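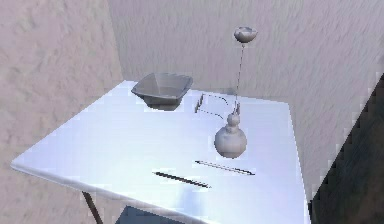
A pale table in the corner of a room.

Swimming Coaching, Unit 4: Pacing the Middle Distances
Handout to go with the January session
Notes by Olga Esteves

Welcome back, everyone, and I hope the break was kind to you. We finished last term on starts and turns, so we're moving on to the part of racing that I love best and that gives young swimmers the most trouble, namely how to spread their effort over a race that is too long to sprint and too short to settle into. I'll mostly be talking about the 400 freestyle, with a few words on the 200 near the end if there's time (there wasn't last year!).

Please read these notes before you come, and bring a pencil and something to do sums on.

What we mean by a split

A split is the time taken for one part of a race. In a 25-metre pool you can take one every length, but for club swimmers I find every 100 metres is plenty to begin with. When we talk about an even-paced race, we mean the splits sit close together once you've allowed for the dive. The first 100 will nearly always be the quickest, and this is quite all right. What we're watching for is the gap between the second and third.

A negative split means the second half of the race is faster than the first. Swimmers like the sound of it and often ask to try one, and I'd say let them, in training, with nothing riding on it.

A worked case

Take a swimmer who goes through the first half of a 400 in 2 minutes 21 and comes home in 2 minutes 31. The finishing time is 4 minutes 52, and there are ten seconds between the halves. Some of that is the dive, but most of it is a first 100 swum on excitement. If the same swimmer had turned at 2 minutes 24, what would you hope to see coming back? Have a go at writing out all four 100s, and we'll compare answers in the session. There's more than one sensible way to do it.

The third 100

Haruna Noguchi, who coached at Collomine when I was starting out, used to call the third 100 "the long corridor", and I've never found a better name for it. The swimmer has lost the freshness of the start and can't yet feel the finish. The stroke gets shorter, the legs go quiet, and the breathing pattern changes without anyone deciding it should. Count strokes per length in training and you'll see it happening – two extra strokes a length is a fair warning sign.

Things to try on poolside:
Ask the swimmer to lift the kick slightly at the 225 mark, just after the turn, when there's something to push from.
Give them one cue and stick to it. "Long arms" does very well.
Stand where they can see you on the breathing side.
Leave the stopwatch in your pocket now and then and ask them to guess their time.

That last one is worth more than it looks. At Figueiredo we played it as a game at the end of every set, closest guess picks the warm-down, and by spring even the little ones had a real feel for their own speed.

A set to take away

Warm up as usual, then swim 4 x 100 at target race pace with 20 seconds' rest. Swim easy for 200, then repeat the four with 15 seconds' rest. If the pace drops by more than 2 seconds on any swim, stop the set there and go back to easy swimming. I know it's tempting to push on, and swimmers will plead with you, but we're practising a pace and a tired approximation of it teaches the wrong thing.

For next time

Go along to a meet (the Nundel one is handy for most of you, and Pukine if you're further out) and take down the splits for one heat of the 400, every swimmer. Write a few lines on who paced it best. It may not be the winner. Bring your sheets with you, even if they're smudged – mine always are.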